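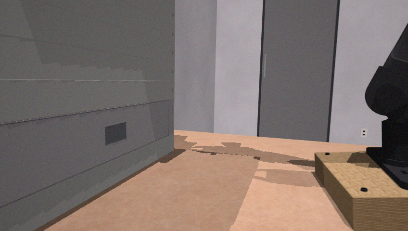

When should the simulation work go into the equipment budget? At the front, before the arm is ordered, with its own line and its own hours.

We have just been through this for Gollengate, and it's the most fun I've had with a spreadsheet in years! The simulated room comes first: a cabinet, a door, a wall outlet, and the black arm on its wooden block. Moving a block in software takes a minute. Moving a real one means a new order and a new wait.

Our draft budget now sets aside 70 hours for simulation and roughly 40 for setup on the floor – last year those two shared one line, and setup ate nearly all of it. The mounting hardware is down at $631, quoted by Saha, and we're asking Dilla for a second price before October is out.

If you're planning a purchase of your own, write down the reach you need and the base height, then ask for 3 quotes on the same sheet. Send us yours, we'd love to compare!

Posted 29 Oct 2018 in Shop Planning
Print this item | E-mail this item

Related items
Bromolance: the spare parts list
Leasing an arm for a season
What to ask before you sign for training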